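Blankets and knitwear: what to do before the June collection

The linen and knitwear collection at the Oberholzer hall closes on 5 Jun 2021. Last time we took in over 80 bags, and a good many had to be opened and sorted again as knits and bedding had gone in together. Please keep them apart this year.

Selina Imhof suggests working on the bed, one garment at a time. Spread a blanket out first, lay the knit flat on it and smooth it from the middle outwards. Dark knits are easier to check on a bright blanket — pulled threads and small holes show up well against the colour. Fold the sleeves in, then fold up from the hem.
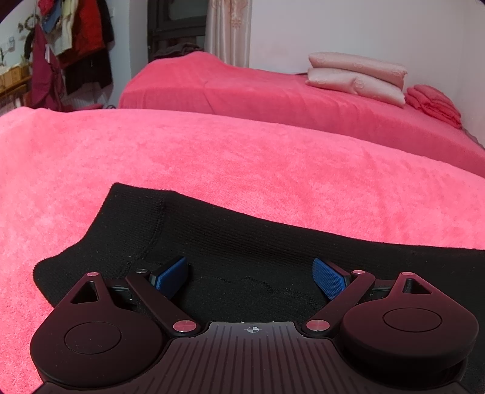 Siu-ming Kao wrote in to say that plush blankets shed, and that black wool picks up every bit of it. She puts a cotton sheet down first and goes over each piece with a clothes brush before folding. Either way is fine with us, but please do brush anything dark.

Blankets should be folded in three and tied with string, not bagged. Bedspreads go in the same pile. We can't take pillows or duvets.

The hall has room for 72 bags on the racks, so if you have more than 7 to bring, ring Shirin Taheri beforehand. Labels are by the side door.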